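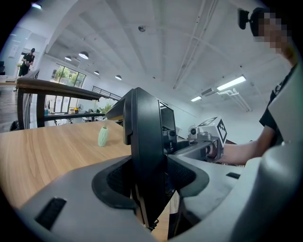 Gripper in hand, camera on the head. Upstairs table, Thursday.

1/ Thread on what we learned about time alignment for hand-held gripper demos on the Purnadik project. The result is small but it changed how we record, so I'm writing it up before the longer note is ready.

2/ Background: we collect demonstrations with two hand-held grippers and a head camera, then train a policy on all three views. Each camera keeps its own clock. For months we lined them up from the file start times and trusted that.

3/ Sânziana Ghiță was the first to question it. She replayed a batch of old episodes and saw the fingers closing in the wrist view before the hands had moved in the head view. The gap was different in every session.

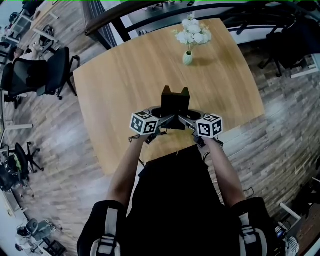 4/ The fix we tested uses no extra hardware. We take the motion of each gripper two ways: once from its own camera, and once from the head camera. For the second one we track the marker cubes. There's a white one above each hand, printed on every side we can see from up here, so a wrist can turn a fair way and the head camera still gets a usable pattern. Then we slide one speed curve over the other until they match.

5/ It needs some motion to work with. If the operator holds still the curves are flat and the match means nothing. So every session now opens with a short wave: both grippers up, left, right, stop. Neagu (our alignment script) looks for the wave first and checks the rest of the session against it.

6/ Numbers. We ran it over 2659 episodes from the Skadora set. The offset between head and wrist was up to 47 frames in the worst session. After alignment the median error was 2 frames, measured against a set we labeled by hand.
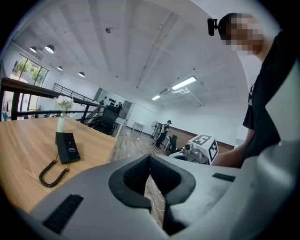 Same table from one of the grippers. White flowers on the left, operator on the right.

7/ Does it matter for the policy? For slow reaching, hardly at all. For grasping, yes. We trained the same model on the raw and the aligned data and ran 20 trials of each on the grasp task. The aligned one closed on the object more often and had fewer early closes. 20 is a small number and I wouldn't quote a percentage from it.

8/ What didn't work: matching on audio. The mics pick up the room more than the operator, and the peaks we found were mostly chairs. We dropped it after a week.
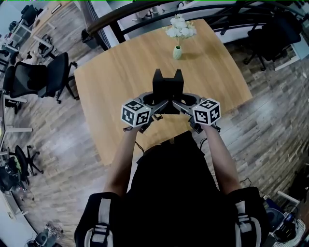

9/ The failure case we still have is occlusion. When the hands come close together, one cube can hide the other from the head camera and the track drops out. Holding both sides of one gripper like this, with the arms coming in toward the middle, the two cubes stay apart and both are easy to read. Crossed arms are the bad case. For now we cut those segments and align on what's left.

10/ Next is drift inside a single long session. The current method assumes one fixed offset per recording, and on the longest ones the match is a little worse at the end than at the start — probably the clocks, but we haven't ruled out dropped frames.

11/ The script is going into the Wunus repo once the config is cleaned up. If you record with separate clocks and have never checked your offsets, plot one session before you train on it. Replies are open if you've measured this on your own rig.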